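关于夹爪闭合异常的一次故障记录与复盘

分类:实验室运行 / 故障复盘

本文记录六月间本人负责的桌面操作工位所发生的一次夹爪闭合异常,以及随后开展的排查与整改。记录的目的在于留存过程,供后续接手该工位的同事查阅。文中所涉参数均为本工位的设定,不宜直接套用于其他设备。

一、工位与任务概况

该工位编号为Bimell二号位,使用一台单臂机器人,末端为两指平行夹爪,腕部装有一枚小型相机。控制程序由Trota框架调度,夹爪驱动器固件由Sarpong工具链编译并烧录。任务内容为杯具类物品的抓取与转移,物品包括不锈钢杯、半透明塑料杯以及带刻度的透明摇酒壶。选用这几类物品,是考虑到它们在反光、透光和刚度方面差异较大,对视觉定位和力控制均有一定要求。

工位自投入使用以来运行基本平稳。故障发生之前,该任务已累计执行1000次,期间虽有抓取失败的情况,但均属定位偏差或物品滑脱,程序能够自行判定并退回初始位,未出现需要人工介入的安全事件。

二、故障经过

故障发生于下午的连续运行时段。在第23轮任务中,机械臂到达塑料杯上方,夹爪下降并开始闭合。按照设定,手指接触杯壁后电流应上升至阈值,驱动器随即转入保持状态。此次电流到达阈值后,驱动器未转入保持,手指继续向内收拢,杯壁被明显压变形。值守人员听到塑料受压的声响后按下急停,机械臂停止运动,但夹爪并未松开。

需要说明的是,急停按钮切断的是机械臂各关节的动力,夹爪由独立电源供电,不在急停回路之内。这一点在工位交接文件中有所记载,位置较为靠后,值守人员当时并不知情。随后值守人员关闭夹爪电源,手动旋开传动丝杆,将杯子取出。该杯报废,换用同规格新杯。人员未受伤,夹爪指尖经检查无裂纹。

三、初步判断及其偏差

事发当日的初步判断是视觉定位误差导致夹爪偏心接触,从而使电流读数失真。作此判断的依据是半透明材质的深度估计历来不稳定,过往的失败记录中也以该类物品居多。据此,我们首先重新标定了腕部相机,并调整了工位照明,前后用去一个下午。

重新标定后,在低速模式下复测,前20余轮均正常,至低速复测接近尾声时,同类现象再次出现,而这一次夹取的对象是不锈钢杯。金属杯体刚度较高,手指未能继续收拢,电机堵转,驱动器温度迅速上升,直至过热保护动作。由于不锈钢杯的定位一向可靠,视觉方面的解释至此难以成立,排查方向转向驱动器与通信。 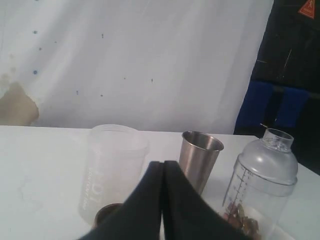
通信日志的调取花费了较多时间。Trota框架默认只保留任务级记录,不保留总线上的逐帧数据,需另行开启抓包功能后重新复现。我们将夹爪最大电流限制在较低水平,安排两人同时值守,其中一人专责夹爪电源开关,在此条件下连续运行,最终取得4次完整的异常记录。

四、原因分析

对比四份记录可以看到相同的时序。夹爪驱动器在电流达到阈值时,会向主控发送一帧状态报文,主控收到后回送保持指令。四次异常中,状态报文均已正常发出,主控亦已收到,但回送的保持指令被排在一条位置更新指令之后。该位置更新指令携带的目标值仍为完全闭合,驱动器执行该指令时清除了接触标志,其后到达的保持指令因标志缺失而被忽略。

问题的根源在于五月的一次软件更新。更新之前,保持逻辑由驱动器在本地完成,无须等待主控指令。更新时为便于统一记录力控数据,将该逻辑上移至主控一侧,驱动器中的本地逻辑同时停用。更新说明中对此有一行描述,评审时各方关注的是数据格式的兼容性,对安全功能所在位置的变化未作讨论。本人参加了该次评审,对此负有相应责任。

至于异常为何不是每次都出现,原因在于位置更新指令按固定周期发送,只有接触时刻恰好落在周期末端的很短一段时间内,两条指令的次序才会颠倒。提高或降低运行速度只会改变其出现的机会,不能予以消除。

五、整改措施

排查结束后,工位停用,依次完成以下工作。

首先,恢复驱动器本地的接触保持逻辑,主控仅接收数据,不再参与保持判断。接触标志改为只能由张开指令清除,其他指令一律无权改写。

其次,将夹爪电源接入急停回路。接入方案曾有两种意见。一种意见认为断电后夹爪会失去夹持力,高处物品有坠落风险;另一种意见认为人员手指被夹的后果更为严重。现有夹爪采用丝杆传动,断电后手指保持原位,既不会继续用力,也不会自行松开,因此前一种顾虑在本工位并不突出。最终采用断电方案,另在工位旁放置手动释放工具,并在交接文件首页写明其使用方法。

再次,在驱动器中增设独立的堵转计时。闭合电流持续超过限值的时间一旦超出设定,驱动器自行断开输出,无须等待温度上升。

最后,总线抓包功能改为常开,数据循环保存,空间不足时覆盖最早的部分。此前出于节省存储的考虑将其关闭,从本次排查的耗时来看,节省的意义有限。

六、复测情况

整改完成后,使用Eson测试脚本人为制造指令次序颠倒的情形,对三类杯具分别测试,合计21轮。各轮中手指均在接触后停止收拢,塑料杯外观未见压痕。测试过程中触发急停两次,夹爪输出均随之断开。

目前工位已恢复使用,最大电流暂时维持在排查期间的较低设定。这一设定带来的影响是,摇酒壶装有内容物时偶有下滑,需要在抓取位置上作些补偿。是否恢复原有电流值,待积累更多运行数据后再行决定。

尚有一项工作没有完成。同一批次的驱动器另有一台安装在隔壁工位,承担的是布料类任务,闭合对象柔软,即使出现同样的异常也不易察觉。该台设备的固件版本已经核对,确认受到影响,在固件更换之前仅允许在限流状态下运行,并须有人值守。更换所需的停机时间正在与该工位的使用方协商。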